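Kvaran 婴幼儿洗护产品文案数据集 说明文件

版本日期：2019年1月30日
维护人：Baiba Lukoševičius
语言：简体中文
文件编码：UTF-8

一、概况

本数据集收录婴幼儿洗护类商品的中文页面文案，共 727 条，来自三个品牌：Zellow、Brindow 和 Wamora。品类包括沐浴露、洗发水、护臀膏、润肤油、爽身粉和湿巾。身体乳和面霜不在收录范围内，这两类的成分写法差别太大，计划单独整理。

每条记录对应一个商品页，同一商品的不同容量合并为一条，容量写在 size 字段里，用分号隔开。香型不同的算作不同商品。

数据集的用途是训练和评测成分抽取、功效宣称分类、适用年龄识别这几项任务。不适合用来判断某种产品是否安全，也不能代替产品标签和医生的意见。

二、文件结构

data/products.csv　主表
data/claims.csv　功效宣称标注表，一条文案可对应多行
data/ingredients.csv　成分对照表，含中文名、常见别名和 INCI 名称
data/split.csv　训练集与测试集的划分
docs/guideline.txt　标注规则全文
docs/room.png　首页配图

测试集 151 条，其余全部为训练集。划分按商品系列进行，同一系列不会同时出现在两边。请不要自行打乱后重新划分，否则结果无法与以前的版本比较。

三、主表字段

id：记录编号，字符串，前两位字母为品牌代码（ZE、BR、WA）。
title：商品标题，保留原文，包括促销用语。
body：正文，已去掉价格、运费和客服联系方式。
category：品类，取值见 guideline 第二节。
age_min：页面标明的最小适用月龄，整数。写“新生儿可用”的记为 0，没有写的留空。
size：容量或片数，带单位。
fragrance：有香、无香、未说明。
rinse：冲洗型或驻留型。湿巾一律记为驻留型。
ingredients_raw：成分表原文，顺序不变。
source_month：采集月份。

body 字段超过 400 个字的部分没有截断。早先的版本做过截断，宣称语常常落在后半段，标注和文本对不上，所以取消了。
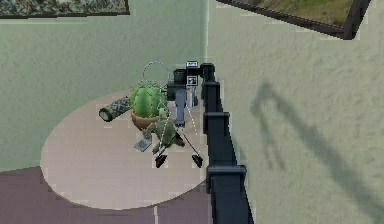 图1　墙角、圆形地毯与盆栽仙人球（渲染图）

四、采集与清洗

文案由三个品牌各自导出后提交，主体部分在六月采集。导出格式不统一，Zellow 给的是表格，Brindow 是网页存档，Wamora 则是一批文本文件，文件名就是货号。合并时做了下面这些处理：

全角数字和字母转为半角，中文标点不动。
删除重复段落。有些页面把同一段卖点放在页首和页尾，只保留第一次出现的。
成分名中间的换行去掉，例如“椰油酰胺丙基”与“甜菜碱”被拆成两行的情况。
繁体字转为简体，品牌自造词除外。
用户评论、问答和晒图文字全部删除，其中可能带有孩子的姓名和月龄。

错别字没有改。“氧化锌”写成“氧化辛”的，原文照旧，在 ingredients.csv 的别名列里能查到对应关系。

五、标注

功效宣称分为 10 类：清洁、保湿、舒缓、护臀、防汗吸湿、去头垢、温和不刺激、无泪、天然来源、其他。

标注以句为单位，一句话可以有多个标签。由两名标注员各自独立完成，不一致的句子交 Baiba Lukoševičius 裁定，裁定结果记在 claims.csv 的 final 列，两人的原始标签保留在 a1 和 a2 列。

几处容易混淆的地方：

“洗后不紧绷”标为保湿，不标清洁。
“弱酸性配方”单独出现时标为其他；后面跟着“贴近宝宝肌肤”之类说法的，标为温和不刺激。
“不含酒精”“不含色素”等属于不添加声明，不算功效宣称，写进 claims.csv 的 free_from 列。
“植物萃取”标为天然来源。只列出植物名称而没有说来源的，例如“金盏花沐浴露”，不标。
“医院同款”“妈妈都说好”这类话标为其他。

护臀与舒缓的边界最不好把握。现在的规则是看句子里有没有提到尿布区、红屁屁或臀部，有则标护臀，同时提到缓解不适的两个都标。旧版只标护臀，升级时请注意。

六、已知问题

1. 湿巾的成分表缺失较多，部分页面只写了“纯水及无纺布”，没有完整成分。
2. Brindow 的爽身粉有玉米淀粉和滑石粉两种基料，标题里看不出来，要以 ingredients_raw 为准。
3. “儿童”与“婴幼儿”在文案里经常混用。age_min 只按明确写出的月龄或年龄填写，不做推测。
4. 防汗吸湿类的句子偏少，单独报告这一类的分数时波动会比较大。
5. 文案是品牌的自述，里面的说法没有经过核实。“安全”“无刺激”等词出现在数据里，只代表页面上这样写过。
6. 少数润肤油页面同时推荐给孕妇使用，适用人群字段目前没有收这项信息，准备放进下一版。

七、读取

主表用逗号分隔，正文中的逗号和换行已用双引号包住。用电子表格软件直接打开时，id 和货号可能被改成别的格式，建议导入时把所有列设为文本。age_min 的空值和 0 含义不同，读取时不要把空值填成 0。

八、使用条件

可用于研究和教学，转载请保留本说明文件。商品文案的权利归各品牌所有，不得用来生成冒充这三个品牌的商品页面。发表结果时请写明数据集名称和版本日期。

如果发现标注错误，请在问题列表里提交，写上记录编号、句子原文和建议的标签。只写“标错了”而没有编号的，没办法处理。品牌方要求撤下某条文案时，会在下一版删除，编号不再重新使用。

九、更新记录

本版：取消正文截断；护臀与舒缓允许同时标注；新增 free_from 列；ingredients.csv 补充了表面活性剂的别名。
上一版：加入 Wamora 的湿巾和护臀膏；修正 ZE 开头若干记录的容量单位，毫升误写为克。
首版：只有 Zellow 和 Brindow 两个品牌，无测试集划分。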